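I met Faustine Caron at a coffee counter two blocks from her office in Inimton, and before I'd even sat down she was telling me why the Hendska deal was going to be a mess. She ran the seller side at Mallet for years, which means she was the person small shops called when their listings vanished. Now she advises them on her own.

Quick recap if you haven't been following (lucky you!). Remex, the delivery giant, wants to buy Hendska, the online marketplace where a lot of small home goods sellers make their rent. The price is $308 million. The announcement came in June and the two companies still haven't closed.

"Everybody is talking about the price," she told me. "My clients couldn't care less about the price. They want to know what it'll cost them to ship a pillowcase."

Right now Hendska sellers can pick any carrier they like. Remex says that won't change for 2 years after closing. I asked if she believed it and she laughed so loudly that the guy next to us turned his head.

"I believe it's in the contract. I also believe the search results will start to favor whoever ships with Remex. You don't need to break a promise to do that, you just move people down the page."
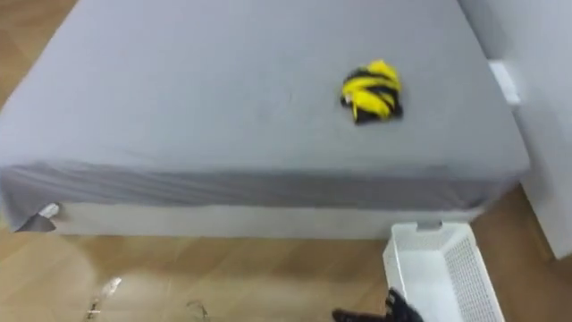
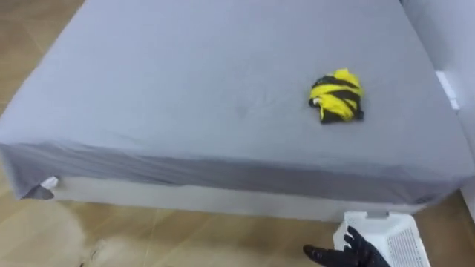 Striped fabric on a gray fitted sheet.

She has 26 sellers on her books, and 19 of them have already opened a second store somewhere else. I wondered if that was panic. She thinks it's plain housekeeping, and that they should have done it ages ago.

"If one website can shut your business down over a weekend, you work for that website. I said that when I was at Mallet too. It didn't make me popular at lunch."

So would she block the sale if it were up to her? She took a while over that one, and most of a muffin.

"No, I'd let it through. But I'd make them publish how the ranking works, and I'd give sellers a real person to appeal to. With a phone!"

Remex didn't answer my questions. Hendska sent me a link to its June press release, which I'd already read.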